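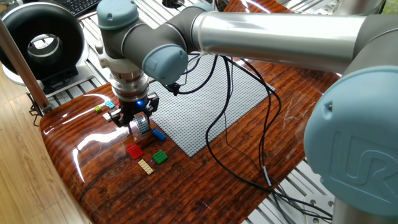

3 材料与方法

3.1 积木颜色的来源与批次

本研究关心的问题很窄：同一色号的小型塑料积木，批次不同，人眼看得出来吗，看出来以后在不在意。前两节已经说过，玩具行业里的色差标准基本照搬注塑件通用做法，没有专门考虑儿童和成年收藏者。这里不再重复。

样品来自三处。其一，Brellico 零售盒装，2,000 件混装，从六个城市的普通门店买入，不走厂家渠道。其二，Rikine 散件，按公斤称，卖家给的批号不全，缺的一律记为“未知”。其三，旧件，由 Sze-wing Tsai 提供，她收了十几年，保存条件写得很细（抽屉、背光、无除湿），这一点对后面讨论老化很有用。三处样品清洗方法相同：温水，中性洗涤剂，软毛刷，晾干，不擦。擦会留下细划痕，影响光泽读数，预实验里吃过亏。

剔除标准：有咬痕的，有笔迹的，凸点磨平的，贴过贴纸的。贴纸残胶理论上可以去掉，但溶剂会不会动表面，没有把握，干脆不要。剔除后剩 1,528 件进入测量。透明件、珠光件、印刷件不在内。

颜色只取六种：红、黄、蓝、白、黑、浅灰。绿色原计划要做，Rikine 的绿与 Brellico 的绿根本不是一个色号，硬比没有意义，删了。

3.2 测量

色度用台式分光仪，D65 光源，10° 视场，包含镜面反射。每件测三次取平均，三次之间样品转九十度。2×4 砖测侧面，薄板测底面以外最大的平整面。小件平面不够，加遮光垫片，垫片本身的偏差已用标准白板扣除。

光泽单独测，60° 角。曲面件无光泽数据，表中留空。

仪器每天开机预热半小时，校准一次，中午再校准一次。六月那段时间实验室空调坏过，室温偏高，白板读数漂得比平时大，当时的数据全部重测，旧数据没有用。重测前后的差别放在附录 B，有兴趣的读者可以看，不影响结论。

色差公式用 CIEDE2000，参数因子都取 1。有审稿人建议改用 CMC(2:1)，我们算了，排序几乎一样，只有黑色组里两个批次换了位置。黑色的明度太低，两种公式在这一段本来就不太可靠。

3.3 观察者实验

观察者 22 人，色觉均正常（石原氏图加色相排列），其中一半自称经常拼搭，另一半十年内没碰过积木。分组只看自述，没有做别的验证，这是一个缺点，后面会再说。

任务分两段。第一段是成对比较：两块同形砖并排，中间留一条缝，问“一样 / 不一样”，限时五秒。第二段是墙面任务：用同色砖拼一面小墙，其中混入一块异批次的，请观察者指出来，不限时，可以说“没有”。有三分之一的墙确实没有混入，用来估计虚报率。

两段之间休息。背景为中性灰卡纸，照度保持不变。观察者不许拿起砖块，原因很简单，一拿起来角度就变，光泽差会代替色差成为线索。前两名观察者拿起来过，那几次试次作废，之后指导语里加了一句提醒。

墙面任务的拼法需要说明一下。横缝错缝，与砌砖的顺砌式相同，异批次砖不放在最边上一列，也不放在最上一层。边缘位置旁边少一个邻居，难度不一样。每面墙由同一人拼好，压实，用直尺检查是否平齐。缝宽不匀时阴影会变，阴影会被当成色差，这在建筑外墙的清水砖研究里早有讨论（见 2.3 节），小尺度上同样成立。

3.4 旧件的处理

旧件黄变主要见于白色与浅灰，蓝色也有，表现为偏绿。是否黄变不靠目测，以 b* 值比同色新件中位数高出的量来定，阈值见表 2。网上常见的双氧水加日晒的“返白”做法本研究没有采用，处理过的件会再次变黄，速度似乎还不一样，变量太多。Tsai 提供的旧件里有一小包标注“处理过”，单独封存，没有进入样本。

旧件与新件不混在同一面墙里，只在成对比较中出现。混进墙里太容易，预实验中人人一眼指出，没有信息量。

3.5 统计

“不一样”的回答用混合效应逻辑回归，色差为固定效应，观察者和砖对为随机截距。颜色作为分类变量进入模型，黄色为参照。光泽差先放后拿掉，比较两个模型的 AIC。墙面任务另用信号检测指标 d′，虚报率为零的观察者按常规加 0.5 修正。

缺失值很少，均来自超时，按缺失处理，不补。显著性水平 0.05，多重比较用 Holm 法。样本量事先没有做正式的功效分析，人数由场地时间决定，这里如实写出。

4 结果

4.1 批次间色差

零售盒装件批次间差异最小的是黑色，最大的是黄色，红色紧随其后。白色的情况比较乱：色度差很小，但光泽差大，看上去像两种白。散件整体比盒装件离散，这在意料之中，散件里本来就混着多个年份。批号未知的那部分并没有比批号已知的更离散，这个倒没想到，可能只是因为未知件恰好集中在同一两个批次，无法核实。

同一块砖内部的差异也不是零。浇口附近偏暗，肉眼难辨，仪器可以测到，红色最明显。测量位置因此固定在离浇口最远的侧面，见 3.2 节的图示说明（印刷版略去）。

4.2 观察者

成对比较中，色差越大回答“不一样”越多，曲线形状正常。两组观察者的差别不在灵敏度，在标准：常拼搭的人更愿意说“不一样”，正确的多，虚报的也多。墙面任务里差别缩小。有几位事后说，看久了整面墙都不对劲，越看越花，这与不限时的设计有关，下次应当限时。

黄色墙最难。色差大，反而难，原因还不清楚。一种解释是黄色透光略多，相邻砖的颜色互相渗，边界变软；另一种解释是灯。我们换过一次灯管，Aasen 的换成 Ravimix 的，标称色温相同，换灯前后黄色墙的正确率有变化但不显著，人数太少，说不死。

“在不在意”用五点量表问，放在全部任务之后。回答很分散，经常拼搭的一组里两端都有人选。有人写，城堡的墙要花一点才像石头，同批次的反而假。也有人写只要看出来一块就会拆掉重拼。量表均值在这种情形下意义不大，因此下一节不报均值，只报分布，并把开放式回答按主题归类后附在表 4 后面。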